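Spring walk-through, Denow Street house
Sunday, April 14, 2019
Done by me, with Anjani Ngui holding the flashlight and reading me the list

Okay, same checklist as last September, minus the window AC stuff. I'm typing up my comments while I still remember what my handwriting says. OK = fine, FIX = needs doing, LOOK = I want somebody smarter than me to check it.

## Outside

- [x] **Gutters and downspouts** — OK. Back corner had a wad of maple seeds in it, scooped that out. The splash block has crept over toward the steps again so I shoved it back.
- [ ] **Front steps and railing** — FIX. The railing wiggles at the bottom post! It was fine in the fall. Lertchai Pongsiri is coming by with his masonry bit, and until then please go up on the left side and don't lean.
- [x] **House number visible from the street** — OK, though the hedge is getting ideas.
- [x] **Outside outlets, covers closed** — OK, both tripped and reset like they should.

## Basement

- [x] **Water heater** — OK. No drips, nothing stored up against it (I moved the sleds). Straps are snug.
- [ ] **Furnace filter** — FIX. Gray and furry. I bought the wrong size last time, so whoever goes to the store, the size is written on the side of the furnace in marker now.
- [ ] **Foundation wall, north side** — LOOK. The crack by the old coal door is maybe a hair longer than my pencil mark. Or my pencil mark is sloppy, I really can't tell. I made a new one with a ruler. The guy from Kirui who did the Ngui place quoted them $1,215 for something similar, so I'm not calling anyone until I've watched it over the summer.
- [x] **Sump pump** — OK. Poured a bucket in, it kicked on and shut off.
- [x] **Dehumidifier** — OK. Reads 66 down there, which is higher than I like, but we'd had the door open all morning.

## Kitchen

- [x] **Extinguisher** — OK, needle in the green. Anjani pointed out that it hangs right over the stove, where you'd have to reach through the fire to get it. Good point, so it's moving next to the back door.
- [x] **Outlets by the sink** — OK.
- [ ] **Range hood filter** — FIX. Yuck. It's soaking.
- [x] **Under the sink** — OK and dry. Threw out 9 sponges.

## Upstairs

- [ ] **Smoke alarms** — FIX. Hall and my room both screamed nicely when I pushed the button. The one in the back bedroom did nothing with a new battery, and when I took it down the date on the back was older than the carpet. Ordering a Prolline to match the hall one.
- [x] **CO alarm** — OK.
- [x] **Windows open all the way** — OK, except you have to thump the bathroom one. I'm calling that a pass.
- [ ] **Space heater** — FIX, sort of. The heater itself is fine, cord's good, tip switch works. But it was plugged into a power strip and it goes straight into the wall, always, we've talked about this.
- [ ] **Bedding and clothes clear of heat** — FIX. The heater had less than three feet around it, and I'd like blankets and big sweaters to live somewhere else entirely. I've put a Stilis bin at the foot of the bed for them. Cold nights are pretty much done anyway!

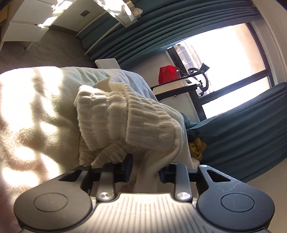
*Upstairs: white ribbed sweater on the fleece blanket.*

- [x] **Stair treads and handrail** — OK. Third one from the top squeaks but doesn't move.
- [x] **Attic hatch** — OK, closes flush. I stuck my head up and smelled nothing weird, saw no daylight.

## Still to do

1. Railing (Lertchai)
2. New alarm for the back bedroom — this one first, please
3. Furnace filter, right size this time
4. Extinguisher bracket by the back door
5. Recheck the basement crack in September

I've set aside $200 for the whole list, not counting the crack. Receipts go in the coffee can.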